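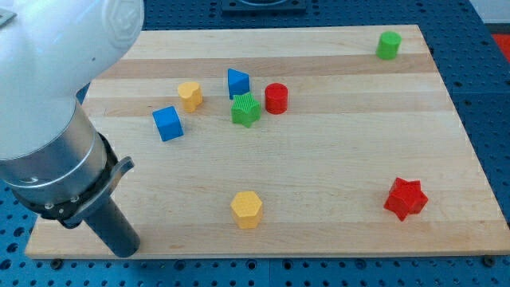 The Bread Comes Back to Drasdale

For 30 years the people of Drasdale bought their bread in plastic bags, from the supermarket on the road to Cikimville. The last bakery, Cuypers, had closed its shutters, and the brick oven behind it stayed cold.

Since November the oven is burning again. The new bakers start at 4 in the morning, and by seven there is a line in front of the door. They bake 200 loaves a day, most of them a dark rye with a thick crust, which the older customers remember from childhood.

The flour comes from the mill in Nunis, 20 miles up the river. It is more expensive than the flour from the big suppliers, and it behaves differently from one delivery to the next. In the first weeks many loaves came out flat – they were sold at half price, and people bought them anyway.

On Saturdays there is also a sweet bun with caraway. It is a local taste, and visitors do not always finish it.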